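Section 4. Your first shift next to the box cell

I'm Yurani Valderrama and I ran the returns bench at Paredes by hand before we brought the arms in, so this section is the part of the Pluvorier guide I wish I'd had on day one. If you came straight here, go back and do the power-up steps in Section 3 first. I'll wait!

What changes for you: you don't lift cartons all day anymore. You stage them, you watch, and you step in when the cell asks. My shoulders love it. My feet less so (you walk more than you'd think, so wear decent shoes).

Before you start

1. Sign in on the Pletik screen with your own name. Please don't use Nicanor's login, even if it's still open from the last shift.

2. Check the finger pads on both grippers. Wipe off dust and bits of cardboard with a dry cloth, arms parked.

3. Lay the carton down flat inside the work area, long side toward the grippers.

4. Press down any tape that's lifting.

Note: you don't need to turn the printing right side up. The cell works from the edges and couldn't care less which way the brand name reads.

Running a carton

5. Step back behind the line and press Start. Both arms come in slowly.

6. Watch the fingers as they come up to the cardboard.
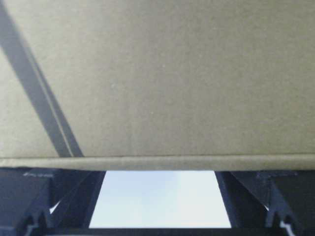
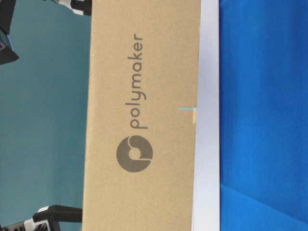

7. If you're happy with how the fingers are lined up, press Continue. If you're not, press Hold and move the carton yourself once the light goes amber. I pressed Hold constantly my first week and it was fine.

8. When the screen says Done, take the carton to the rack and scan it.

CAUTION: Never reach in while the light is green, even for a scrap of tape. Hold first, amber, then hands.

CAUTION: Don't put a carton over 20 pounds in the cell. Heavy ones still go to the manual bench, where Julián Moya and I split them between us.

If it stops by itself

Code 714 is the one you'll see most. It means the arms closed and didn't feel enough resistance, usually from a soft or crushed side. Swap the carton or send it to the manual bench, then press Reset and wait 90 seconds. Get it again on the next carton and you should call Seema Rathore in maintenance.

Note: stops don't count against you. We asked about that in August, before anybody agreed to rotate through here, and it's written into the shift rules now. You also swap stations every 2 hours, so set a timer if you lose track like I do.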